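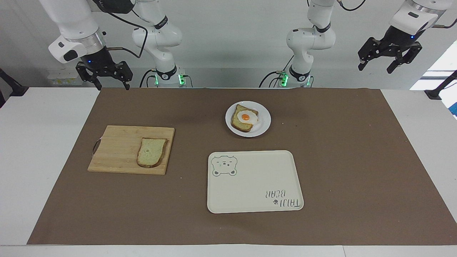

How long should bread be toasted before a fried egg goes on top?
Toast it until both faces are dry and firm to the touch, one setting darker than you would choose for butter. A soft slice takes up fat and yolk and bends when lifted.

Slice thickness
Cut sandwich loaves to 1/2 inch. Thinner slices go brittle at the crust before the middle has dried. Thicker ones stay damp inside and need a second, lower cycle. Bread a day old cuts cleaner than fresh.

Cutting board
A bamboo board is hard and sheds crumbs easily, but it moves on a smooth table. Put a damp cloth or a sheet of shelf liner under it. Wipe with the grain, rinse briefly, and stand it on edge to dry. Do not soak it. If the board has a rope handle, keep the rope out of the sink — it holds water far longer than the bamboo does. Oil the board when the surface looks chalky.

Covering the table
Brown paper on a white table catches crumbs and grease spots. Use one large sheet and lay it with the curl facing down. When finished, lift the plates and board off, fold the long sides inward, and discard the sheet with the crumbs inside. Keep paper well away from the burner and the toaster.

Egg
Medium-low heat, lid on for the last minute. Let the egg drain on the spatula before it goes on the toast. For a set yolk, turn it once and give it 30 seconds more.

Printed trays
Trays with a cartoon or lettering on them scratch easily. Use a soft sponge and no scouring powder. Check the underside for a dishwasher mark before machine washing; without one, wash by hand. Do not set a hot pan on a printed surface.

Plates
Warm the plate before serving. Toast laid on a cold plate sweats underneath, and the bottom goes soft within a few minutes.

Tips compiled by Aoife Egan. Last revised in October.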